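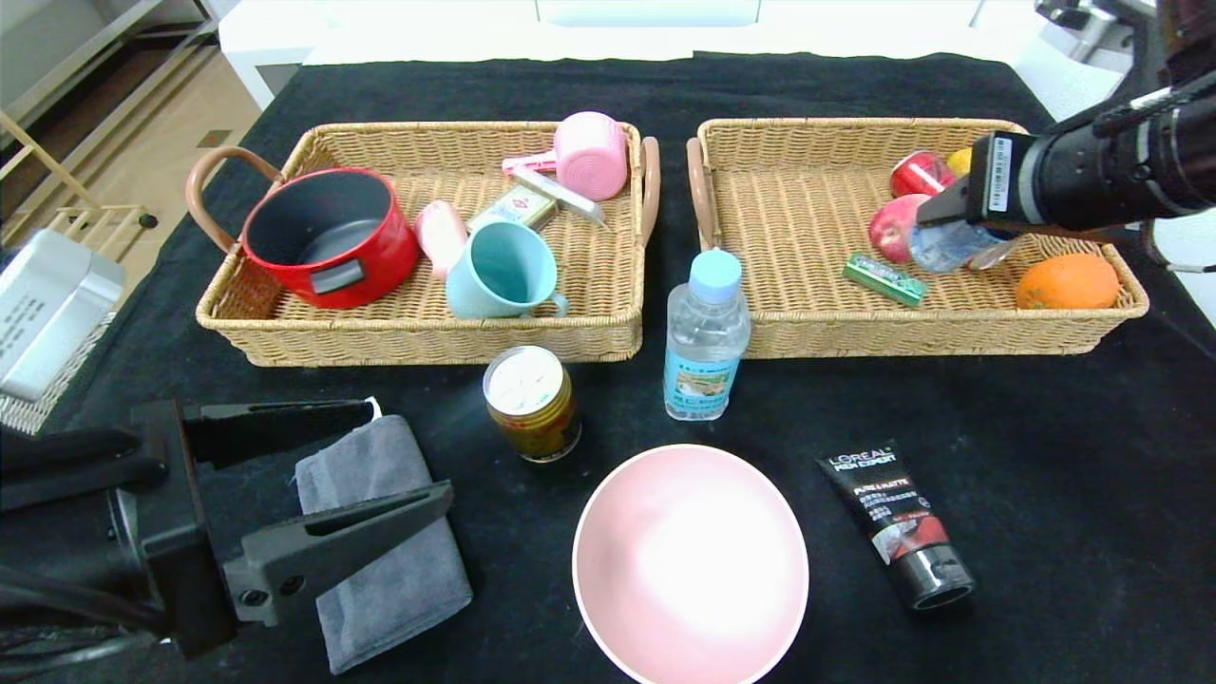
Sorting household goods into baskets at our Ballwood workshop.

About Skorov

Skorov tests two-arm robots on everyday household handling. Guangming Fu started the company in Ballwood, and 13 people work here now.

On 3/5/22 a gripper kept closing after its stop signal and pinched a technician's hand. The injury was minor. We shut down both arms and went through 111 hours of logs -- the fault was a force limit that reset to its default after a restart.
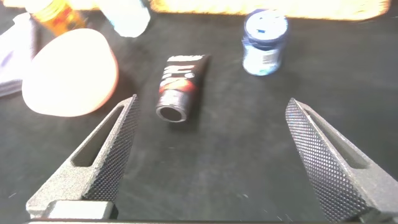 The limit is now checked at every start-up, and the arms won't move until it reads correctly. Zeng, our safety contractor, repeated the stop test 400 times in October. Fault reports are available on request.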